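Tabletop Whiteboards: Care and Wiping
Gallery 3 of the Desk Surfaces series

Small freestanding boards get dirtier than wall boards. They are written on at close range, moved by the edges and stored wherever there is space. The notes on this page cover one type only: the white dry-erase board with rounded corners that stands on its own feet on a table. Wall boards and glass boards have their own pages.

The written part was put together by Yuzhen Hao and checked by Kaiwen Duan, who maintains the boards in the Hullmont study rooms. Where the two disagreed, the milder method was kept.

Terms used on this page:
Ghosting – faint marks left in the surface after the ink itself has been wiped off.
Loading – ink dust building up in the eraser pad until it puts back as much as it takes away.
Drop – dust and crumbs of dry ink that fall from the board to the table during wiping. 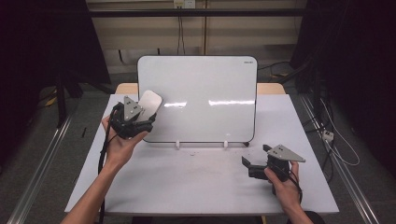 Hullmont, September

Board upright on its two small white feet, eraser pad angled against the left edge. Gray specks on the white tabletop in front. Light reflects in a band across the middle of the board.

Notes on the position. An upright board on feet has little to resist a push from the front. Pressure at the top edge tips it backward, and pressure at one side turns it on the table. Start at an edge and keep the pad low for the first pass. If the board walks, move it back against something solid or hold the opposite edge with the free hand.

Notes on the pad. Angling the pad puts the load on one long side and lifts dry ink well, but the strip it clears is narrow. Flat contact covers more area and is better for the last pass. Turn the pad end for end when the working side goes gray. A pad that leaves a haze is loaded and should be washed in plain water, squeezed out and left to dry overnight. Tapping it on the table edge removes some of the dust and puts it all on the table.

Notes on drop. Wipe from the top down, then clear the table last. A barely damp cloth picks up the specks; a dry one tends to push them under the feet, where they scratch a white tabletop when the board is next moved. Lift the board to clean under it. Do not slide it.

Notes on glare. A glossy board under ceiling lights will hide faint marks inside the bright band. Check from a second angle before calling the surface clean. Tilting the board a little forward for the check moves the band up or down.

Order of work for one board:
1. Dry pad, full surface, top to bottom.
2. Second dry pass, side to side, flat contact.
3. Damp cloth for anything still showing, then a dry cloth.
4. Bottom edge and feet.
5. Tabletop.

Cleaner. We use isopropyl alcohol diluted to 70 percent, on the cloth and never sprayed at the board. It is kept for ghosting and for ink that has been left for weeks. Water is enough for most other marks. Kitchen scouring cream will dull a glossy surface, and a dulled board ghosts faster from then on. Kaiwen tried a melamine sponge on a spare board and got the same dulling, only slower.

Schedule. Study room boards get the dry passes daily and the damp cloth on Tuesday. Pads are washed the same day. We replace a pad when the felt has thinned at the corners, whatever its age. Washed pads go on the window side of the supply shelf, dry ones on the door side.

Next in this series: Gallery 4, Marker Trays and Caps
Previous: Gallery 2, Laminated Desk Mats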